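栏目:沉船与海事史 > 资料方法
三月 | 文:Horrocks

用船籍档案和测深数据核对一艘沉船的身份

手头有一处未定名的残骸,想确认它是哪条船,可以按下面的顺序做。文中以近海货轮 Prirkside 号为例,该船登记总吨 2,895,沉没时载煤。

一、先列候选名单
从港口离港登记中抄出失踪船只,记下船名、总吨、船长、主机类型、最后报告位置。船名会改,登记号一般不改,所以以登记号为主键。Prirkside 号下水时叫 Drirkard 号,只按船名检索会漏掉前半段记录。

二、统一单位
旧档案里长度多用英尺,深度用英寻,吨位有总吨、净吨、载重吨三种。建表时每种各占一列,不要在同一列里混填。换算值另起一列,原值保留。登记长度与总长也要分开:前者通常量到舵柱,后者量到船体最末端,两者可差数米。

三、处理位置
战时报告的位置多为推算船位,误差应单独记录。做法是以报告位置为圆心画搜索圈,半径按最后一次可靠定位后的航行时间和海流估算。旧海图的基准面与现行坐标系不同,先做基准转换,再叠图。

四、对照测深数据
多波束数据中先量三个值:残骸长度、最大宽度、最浅点高出海底的高度。Grondach 浅滩的这处残骸位于水深 67 米处,长度在侧扫图上量了两次,取声影较清楚的一次。船体折断时,各段分别量,再相加,断口处的缺失长度注明为未知。

五、核对不易变动的部件
甲板室和木质构件往往最先消失,锅炉、主机、锚机、螺旋桨保存较久。优先核对:
1. 锅炉数量与排列方向
2. 气缸数及直径
3. 螺旋桨叶数与桨距
4. 货舱口尺寸和间距
锅炉铭牌上的工作压力若为 175 磅/平方英寸,应与船级社检验报告中的数字一致。不一致时查该船是否换过锅炉,换装记录通常附在特别检验报告后面。

六、清理候选名单
把载重吨低于 3,000 的船单独筛出,再按主机类型排除。每排除一条,写明依据和出处,例如“三胀式蒸汽机,与现场柴油机不符”。不要只删行。以后新档案开放,可能需要恢复某条记录。 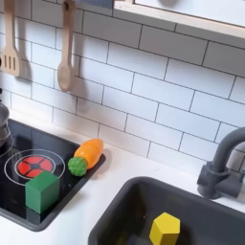
七、给结论分级
建议用三级:确定、很可能、待定。有船钟、铭牌或登记号实物的,列为确定。尺寸、主机、货物三项均吻合而无铭文的,列为很可能。其余一律待定。船钟要注意改名问题,钟上铸的常是下水时的旧名。

八、归档
每条证据给一个编号,格式为“残骸代号-类别-序号”。照片、图纸扫描件和测深截图使用同一套编号。残骸若属战争墓地或受法律保护,公开版本中的坐标只保留到分,完整坐标存内部文件。档案引用须写到卷号和页码,只写馆名无法复查。

标签:沉船考证、船籍登记、多波束测深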